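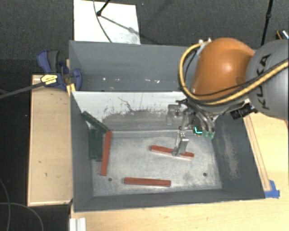
# Movberg Bars – sorting bin set

Plain coloured bars for sorting, stacking and counting work, with notes on how the set is stored and labelled. Myfanwy James looks after the list and the bins.

## What's in the set

- 192 bars, in red and dark green
- 2 deep grey bins, rectangular, flat floor
- lid labels, printed on Wiltex card

The colours are stored mixed. If you want them separated, do it at your end and mix them again before the set goes back.

## Layout

`bars.csv` has one row per bar: colour, bin, condition. Condition is `good`, `scuffed` or `retired`. Retired bars stay in the file but come out of the bin.

`layouts/` holds some 300 starting layouts, from the Nilley sheets. Most use only a handful of bars. A layout gives the rough lie of each bar – flat, leaning on a wall, or touching another bar – and doesn't give exact angles.

## Using it

1. Pick a layout and set the bars out by hand.
2. Leave leaning bars leaning. Don't straighten them.
3. Write down the layout number before you start.

## Known problems

- Dark green reads as black under the old hall lights.
- Layouts copied from the Karunaratne notebook have left and right swapped. To be fixed in July.

Last updated Apr 7, 2021

## Comments

**tess_w:** Is there a spare label sheet? Ours has come unstuck.

**Myfanwy James:** Yes, in the labels folder. Print at full size.

**oldgrey:** Condition column is blank for the last few rows.

Contact: Myfanwy James | © Movberg | Back to top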